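Halomness Opens Its Doors for a Day of Hand-Guided Gripping

RURNHOLM, Aug 24, 2022 — Halomness, the small automation firm that has made its home in Rurnholm since its founders outgrew a borrowed garage, is very pleased to share the news of its first open day, which brought 230 neighbors, students, teachers, customers and curious passersby through the front door to see how a machine can be taught to pick things up.

The day was built around the company's hand-held gripper, a simple two-fingered tool that a person carries and works by hand. Guests were invited to try it at an ordinary office desk, with ordinary things on it, and to take as long over it as they liked.
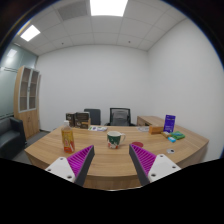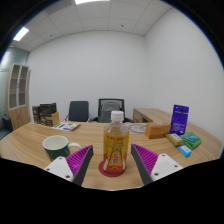
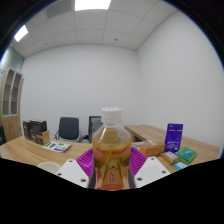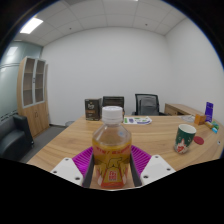 Visitors were met with coffee and a short talk, and then went up to the demonstration office in groups of 4. Halomness had thought for a while about putting the demonstration in its workshop, where there is a great deal more room and a proper row of benches, but the team felt that people would be more at ease in a place that looked like somewhere they might work themselves. Homes and offices are also where the company hopes its robots will be of use one day, and a desk with a drink on it is as good a starting point as any.

The task was kept very plain. A guest took the gripper, moved it toward an object, closed the fingers, lifted, and set the object down in a new spot. Then the next guest did the same thing in whatever way felt natural. Some people came in low and slow, and others went straight for it with great confidence! Staff stood by with advice for those who wanted it and otherwise let everyone find their own way, and there was a good deal of laughter, particularly among families who discovered that the youngest member of the party had the steadiest hand.

"We spend so much of our working life looking at this one small movement that we forget how much is going on in it," Halomness said in a statement prepared for the day. "You reach out, you slow down, you line yourself up, and you decide how hard to squeeze, and you do it all while thinking about lunch. A robot has to learn every bit of that from somewhere, and we would like it to learn from a great many different people."

By closing time the gripper had been used for 978 separate tries. Of these, 668 were judged by the staff to be clean from start to finish, meaning that the object was lifted and put down again without a slip or a second attempt. The remainder have been kept as well. A slip can be very useful to the people who train the robots, and one of the longest conversations of the afternoon was about exactly that, with a group of retired machinists who had plenty to say on the subject of grip and a few ideas about finger pads that have already been written up on the office whiteboard downstairs.

The open day was put together with two partners. Gredard, which supplies molded parts to workshops and small manufacturers in the region, sent a table of sample finger pads in different shapes and degrees of softness, and guests could press and bend them and ask how they were made. The sample table was set up in the entrance hall and was busy from the first group to the last. Grigaitė, the design studio that has worked with Halomness on the shape and balance of its hand tools, ran a drop-in session on comfort, and asked visitors with large hands, small hands, sore wrists and left-handed habits to say plainly what they did and did not like.

They did say so. The most common request was for a lighter tool, followed by a softer closing action for people who tire easily. Several left-handed guests asked for the cable to be moved out of the way, and one schoolteacher filled both sides of a comment card and then asked for another. Grigaitė will be going through the cards over the next few weeks, and changes that can be made without starting the whole design over will be tried out this fall.

Halomness would like to thank everyone who gave up part of a warm summer day to come indoors and move things around on a desk. The company is grateful as well to the bakery across the street, which kept the trays full, and to the neighbors on both sides for their patience about parking. Next time there will be signs.

A second open day is planned for November, when the nights draw in and people may be glad of something to do under a roof. The plan is to show the next part of the work, with a robot arm doing the picking up on its own and visitors choosing where things are placed. There will be shorter waits between groups, a longer session for school classes in the morning, and a quiet hour for guests who prefer a calmer visit. Gredard and Grigaitė have both agreed to return, and Grigaitė hopes to bring the new handle along for people to try.

Admission will be free, as it was this time, and children are welcome with an adult. Schools and clubs that want to come as a group are asked to get in touch early — the morning places went quickly this summer, and the stairs are narrow enough that the office can only take a few people at once. Guests who can't manage stairs should mention it when they book, and a second desk will be set up for them on the ground floor.

About Halomness

Halomness designs hand-held tools and training methods for robots that handle everyday objects. The company works from its offices in Rurnholm, with a workshop on the ground floor and a demonstration office upstairs.

Press contact

Halomness Press Office, Rurnholm. Interviews and visits to the workshop can be arranged through the front desk during office hours.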